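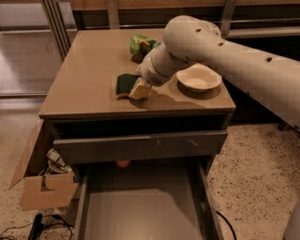

Pre-purchase inspection, arm for bedside tidying
Site: Cloltitham, training room
Supplier: Batista
Date: 20 September 2019
Marks: OK / REPAIR / ASK

1. Covers of the arm, all segments: OK
Comment: No sharp edges found by hand. Please ask which cleaning liquid is allowed on the covers.

2. Gripper, soft objects (sponge): OK
Comment: Supplier includes 2 pairs of finger pads in the price. I would like to budget for 4, as our other unit in Jemen used up its pads before February.

3. Gripper, dishes: ASK
Comment: The quotation does not say the maximum weight. We need this in writing before we sign.

4. Cables on floor: REPAIR
Comment: Cables and power strip must not lie in the walking area. A cable cover costs 282 for the room and it is not in the quotation. I added it to our own list.

5. Bedside table, drawers: ASK
Comment: An open lower drawer is a tripping danger for staff. Can the arm close it with a command, or must a person do it? Dastska offers a table with soft closing, but I did not receive the price yet.

6. Boxes and loose items near the table: REPAIR
Comment: The cardboard box should be changed for a plastic bin with a fixed place. Small cost, can go under general supplies.

7. Emergency stop: ASK
Comment: One button is quoted. I ask for 2, the second one at the door.

8. Floor under the base: OK
Comment: Level is good. No work on the floor is necessary in this budget.

9. Staff training: ASK
Comment: The offer has one visit only. Night staff should have the same training, so please request a price for the additional visit.

Result: do not order yet. Items 4 and 6 we can finish ourselves. For items 3, 5, 7 and 9 we wait for the answer of Batista, and after this I will correct the total.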